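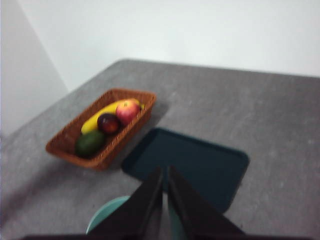 How long does fruit keep in an open basket?
It depends on the fruit, but most of what we buy for the table is good for a few days out in the open, and apples go on a lot longer than that. Bananas are the sprinters of the bunch, so eat those first!

Does a wicker basket really beat a bowl?
For fruit, we think so! Air gets in through the weave from underneath, and a soft pear at the bottom doesn't end up sitting in its own juice. A deep bowl looks lovely on a sideboard, but you have to dig around in it to see what's going on down there. We love bowls for lemons and nuts, both of which put up with almost anything.

How many pieces should go in?
Fewer than you'd think. We like 4 in a basket for a small household, topped up every couple of days. Once fruit is piled up it bruises, and people take the top piece and leave the rest (we have all done it).

What is the tray for?
Everything! A flat plastic serving tray next to the basket is where the peeling, slicing and sharing happens, and you can carry the lot to the sofa afterward. Pick one with a raised rim so a runaway grape stays on board. Dark colors are great with berries, and they hide stains too.

Can I wash wicker?
Yes, gently. Shake out the crumbs, go over it with an old toothbrush and a damp cloth, then let it dry in moving air, out of strong sun. Please don't soak it. If it smells a bit musty after a damp April, a day outdoors in the shade does wonders.

Should I wash the fruit before it goes in the basket?
Wash it when you're ready to eat it. Damp fruit spoils faster, and the basket doesn't enjoy it either. The one exception in the Grastside kitchen is apples for kids, which get rinsed and dried very well the minute they come home, and then anybody can grab one.

My bananas ripen everything else. Help!
Give them their own spot! Bananas give off a gas that hurries their neighbors along. You can also put this to work: tuck a hard avocado in beside a banana and check it after 2 days.

And fruit flies?
Check the basket every morning in summer and take out anything split or leaking. For the flies you already have, put a little cider vinegar and a drop of dish soap in a small cup nearby. Empty it daily, or it gets pretty grim.

What goes in the basket when there's no fruit?
Bread rolls under a clean cloth, onions (away from potatoes), or wrapped candy for visitors. One reader keeps around 200 walnuts in hers all fall and swears they taste better that way.

Grastside Table Notes, last updated June 19, 2022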